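Visit report: Wevero open day, Erkville site, 20 July 2018

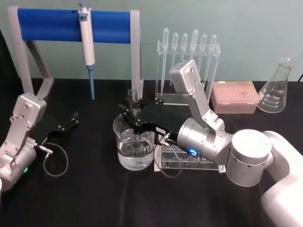

Liquid handling bench, second room: pipette on its stand, beaker with vial, tip box and flask.

The Erkville building has 710 square meters of floor space, a bit less than half of it labs. Visitors went through in groups of 28, which was too many for the corridor but workable in the rooms.

The first stop was glassware storage. Wevero keeps 2566 items on its inventory and checks the list once a year, in April. Shelves are labeled by volume, then by neck size. Chipped pieces go into a bin by the door and are written off weekly.

The second room covers small-volume work. The bench had a black cover, which makes clear glass easier to find than the white tops next door. A single-channel micropipette hung from a stand with a thick blue padded bar – a better place for it than flat on the bench. Six plastic transfer pipettes stood in a clear acrylic rack, bulbs up, next to a closed pink tip box. A small vial stood in a beaker about half full of water. The test-tube rack in front was mostly empty.

We asked about tip use. The answer was some 500 a week, all ordered through Drolteo. Transfer pipettes are used for rinsing and topping up, where the exact volume does not matter.

The last stop was the wash room, shared with Jenkins on the ground floor. Drying space is the bottleneck there, and a second cabinet is on order.

Parking is behind the building. The side entrance has steps; the front one does not.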